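Search this encyclopedia Go
Main page > Household and trade > Packing > Dust wrapping

Dust wrapping is the practice of covering goods in thin sheeting, bags or film so that they stay clean while stored or moved. It is one of the humblest jobs in any warehouse, and a wonderfully varied one, with habits that change from town to town.

History

In the port of Andodden, chairs and bolts of cloth were once tied up in waxed linen, which was brushed clean and used again for as long as 25 years. The weavers of Sorkska preferred oiled paper, folded in a pattern still called the Sorkska tuck: two turns over the top, then one long fold down the side. It is a lovely thing to see done at speed! Clear plastic film took over within a generation, largely for the simple pleasure of being able to tell what was inside.
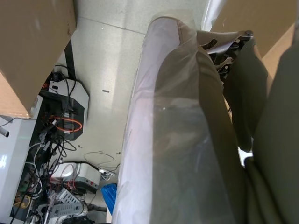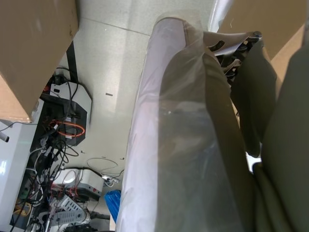
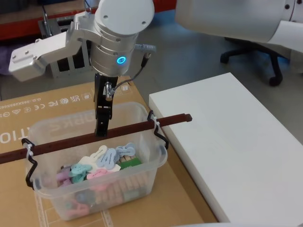
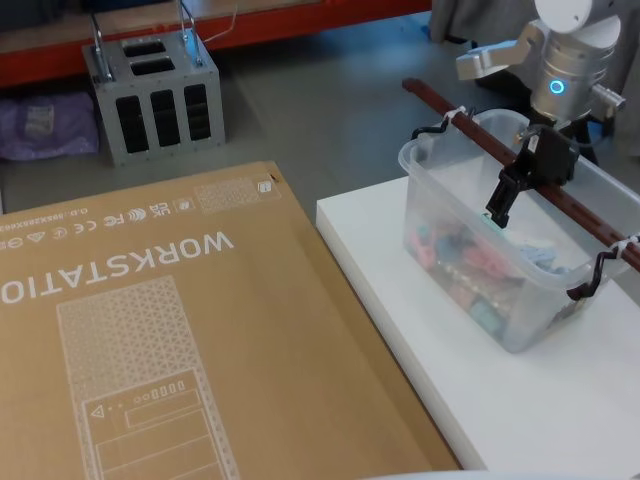
Plastic wrapping over a rounded bundle (first and second pictures); a clear storage bin (third); a printed cardboard box (fourth).

Methods

Loose wrapping lets air move around the cloth and suits long storage. Tight wrapping saves space, but can leave creases in padded goods. The Usuga method, popular for cushions, uses 6 overlapping strips and no tape at all, and fans of it will happily argue its merits all afternoon.

Reuse

Grundum has a thriving trade in second-hand film, sorted by thickness and sold in rolls of 22 metres. Its sheeting market opens every Tuesday, and the oldest stalls still keep a little waxed linen under the counter.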